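3.2 Looking after the Pildale cell

I should own up straight away that most of my time on this project went on upkeep. The Pildale cell is one arm, one fixed camera and one dining table, and the task we gave it is as plain as they come: a toy ear of corn and a pale blue plate, with the corn either on the plate or off it. We set the cell up in a furnished room with a kitchen counter at the back (much nicer than our old lab!) and left the chairs where they were. The start and end states of the task are shown in Figure 4.
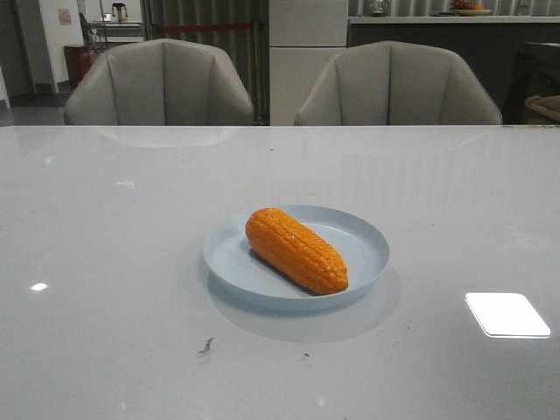
Reading time for this section: 2 minutes

Figure 4. The two states used for checking the camera: corn on the plate (first panel) and corn at the right-hand side of the table (second panel).

The tabletop gave me more bother than the arm ever did. It's glossy, so the ceiling light comes back off it as a big white patch, and for the first 16 runs in April our Semwal tracker kept deciding that the patch was a second plate. I tried a cloth, which wrinkled and caught on the fingers, so off it came again. In the end I masked the patch in software and wrote the mask into the start-up routine, where it has stayed.

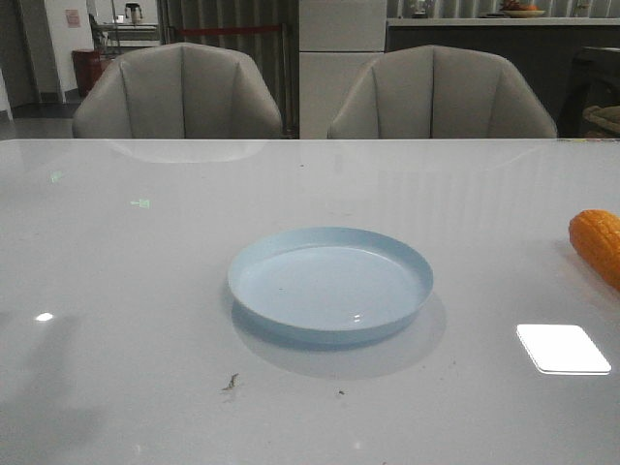
After that I settled into a habit. Before each batch I run the Welenell calibration script, compare a fresh still with the stored one, and nudge the camera bracket if the plate's rim has drifted by more than 2 pixels. Crumbs and specks I mostly leave alone – the tracker ignores anything that small, and wiping the table tends to shift the plate, so you end up calibrating all over again.

The one proper repair was on 6th May, after 393 runs, when the gripper began closing late. I blamed the Nemen controller and spent a whole morning on its settings before I thought to look at the cable, which had rubbed through where it bends at the wrist. A new cable and a looser clip put it right. I now check that bend whenever I check the bracket.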